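# How to move a large photo folder from an Android phone to a Windows PC

Many people copy their photos by sending them to themselves by email. This works for five pictures, but for 3,000 it is very slow. I prefer a USB cable, and I will explain the steps which I use on my own laptop.

1. Unlock the phone and connect it with the cable.
2. Pull down the notifications and tap **Charging this device via USB**.
3. Choose **File transfer**. On some phones the name is a little different.
4. On the PC, open File Explorer and click on the phone's name.
5. Open **Internal storage**, then **DCIM**, then **Camera**.

Do not drag the whole folder at once. I copy about 400 files each time, because with bigger groups my connection stopped two times and I had to compare the folders by hand.
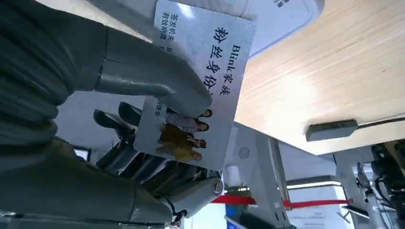 *White card held between thumb and fingers.*

When the copy is finished, select everything in both folders and look at the number of files – it must be the same. In my June folder the phone had 173 and the PC only 156, so 17 were missing. I sorted both sides by name and found them quickly.

Please delete nothing from the phone before you have opened several pictures on the PC, also some of the videos.

**Update:** Urmila Joshi wrote to me that her PC did not show the phone at all. Her cable was made only for charging. With another cable it appeared at once.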